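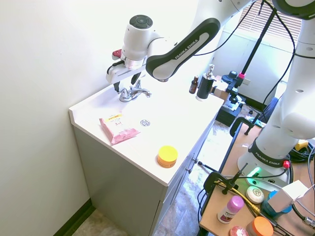 Titari W2 Wrist Camera Kit

Compact color camera and bracket for two-finger electric grippers
Order no. 1438
Supplied by Lindgren Automation Parts, Skitville

The W2 is a small color camera on a tilting bracket, meant for arms that work close to household fixtures: sinks, counters, stove tops, laundry machines. It bolts between the arm flange and the gripper body and leaves the finger mounts free. The kit replaces the earlier fixed-angle W1. Existing W1 cables fit the new housing, but the W1 bracket does not.

What is in the box

Camera module with front glass fitted
Tilting bracket, anodized
Flange spacer
Straight cable with locking plug, 3 m
Cable ties and two adhesive saddles
Bolt set and hex key
Printed dimension sheet

The calibration target is sold separately. Any flat printed board that your software already accepts will do.

Mounting

Fit the spacer to the flange first, then the gripper, then the bracket. The bracket takes two bolts from the side. Tighten them only after the tilt has been set, as the serrated washer marks the housing if it is turned under load.

Route the cable along the last link and leave a service loop beside the gripper. The loop should be large enough that the wrist can reach both of its joint limits without pulling on the plug. Too much slack is the more common mistake. A long loop hangs below the palm and catches on faucets and pump bottles when the arm works low over a counter.

Added mass at the flange, bracket and spacer included, is 360 g. Enter this in the arm's end effector settings together with the mass of the gripper. An arm that is guided by hand will drift if the figure is left out.

Tilt positions

The bracket has three detents.

Inward: the view is centered between the fingertips. Use this for small objects on an open surface.

Straight: the view is parallel to the fingers. The fingertips appear at one side when the gripper is open.

Outward: the fingers leave the view completely. Use this to inspect the area past the gripper, such as the gap behind an appliance or the back rim of a sink. Grasping in this position needs a second camera.

Recalibrate after every change of detent. The serration holds the angle well, but it does not return to it exactly.

Exposure on white surfaces

Most of the questions we receive about wrist cameras concern white enamel, white counters and chrome. Automatic exposure behaves well on the W2 as long as the surface fills less than half of the view. Once a glossy top comes close, the metering follows the brightest streak, and matte surfaces next to it darken. The edge between a pale wall and a white appliance is a hard case, especially with daylight coming from one side.

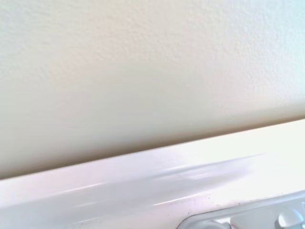 Locking the exposure is the simplest cure. Hold the arm at the working height, let the meter settle, and lock both exposure and white balance from the driver. Locked values carry over a restart. If the blinds in the room are opened or closed during a run, lock again before the next one. White balance matters more than users expect: a white panel can come out faintly violet on one side and warm on the other, and a color threshold set on one half will fail on the other half.

Gain should stay at the factory setting for enamel. Raising it brings out texture in a painted wall and washes out the outline of knobs and molded panels, where the useful edges are.

Focus is fixed. Objects closer than a finger length from the glass are soft. Control knobs approached from above pass through this zone just before contact, so take the last usable position from farther out.

Comparison with the Radus C

Lindgren stocks both cameras, and the two are often quoted side by side. We ran them on the same arm, over a bathroom vanity and over a white appliance top, using the same gripper.

Mass: the Radus C is lighter. Hand guiding felt the same with either camera once the mass had been entered.

Bracket: fixed on the Radus C, tilting on the W2.

Cable: the Radus C has a molded lead that cannot be replaced by the user. The W2 lead unplugs.

Highlights: the Radus C clips earlier on chrome. A faucet spout seen from above tends to lose its center line, and the fitted axis wanders. The W2 keeps more of the spout but shows more noise in the shadow under it.

Small containers: no difference worth reporting. Round lids in strong colors were easy for both. Black bottles with chrome pumps were poor for both from directly above and better from an angle.

Startup: the Radus C delivers a picture sooner. The W2 takes roughly 2 seconds longer.

The Radus C remains the better purchase for a fixed task at one height. The W2 is intended for benches where the fixture is changed often.

Use with fixed cameras

A wrist camera should not be the only camera over a counter. We recommend at least one fixed view from beside the workspace, placed so that the fingertips and the back edge of the counter are both visible. Clamp the arm base and any loose furniture before calibrating. A vanity cabinet that shifts slightly when a drawer is bumped will spoil the fixed calibration and leave the wrist calibration untouched, and the resulting offset is hard to trace.

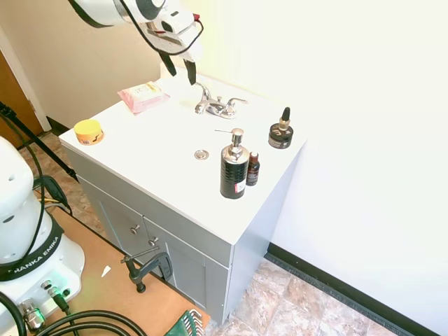
Gavin Kerr disagrees with the advice on tilt. He leaves the bracket in the straight position for all counter work and finds that the inward detent brings the palm too near to tall pump bottles. In his view the outward detent is useful for looking behind things and for little else, and a plain bracket with one angle would have been enough for most buyers.

Hazel Iwasaki adds that the service loop is easier to keep short if the first saddle goes on the gripper housing and the second on the link, with the wrist turned to its middle position while the adhesive sets.

Both comments refer to the current bracket. The dimension sheet gives hole positions for users who prefer to make a fixed plate of their own.

Care

Wipe the front glass with a dry lens cloth. Soap film leaves a haze that looks like a focus fault. Do not use solvent on the bracket scale.

Spare parts

Front glass, bracket washer set and cable can be ordered singly. Quote the order number of the kit and state whether the housing is W1 or W2. Replacement cables ship with the locking plug only.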